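Open day at the Dakthorpe automation lab
5 September 2021

I went to Dakthorpe to find out if a machine can take over any of the dull jobs in our stock room yet. The tour cost nothing and up to 100 visitors were let in.

The first stop was the simulation room, where most of the work is done on screen. The job on show was rack work. An arm on a table has to reach an equipment rack and work at the side of it.

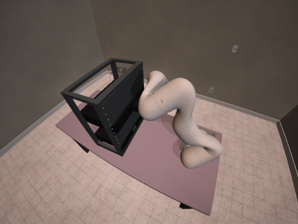
Cao wanted to know why anyone would start with racks when shelves and dishes are what most shops and homes need done. The guide's answer was that a rack stays put and a sink full of plates doesn't. Dishes have been on their list since February, with no date set.

They gave us some numbers. The rack job had been run 419 times in simulation, and 206 of those runs were counted as good. One run takes 36 seconds. I could do it faster, but I would not want to do it all night.

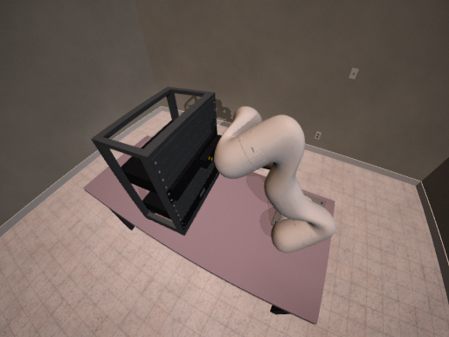
Simulated arm at the side of the rack, Dakthorpe.

After lunch we saw the Trukel floor cleaner, which did the hallway well and stopped at a door mat. The Brandbridge stand had a towel folder, switched off while we were there.

For our stock room the answer is not yet. I put my name down for the next visit. Parking is behind the building and fills up early.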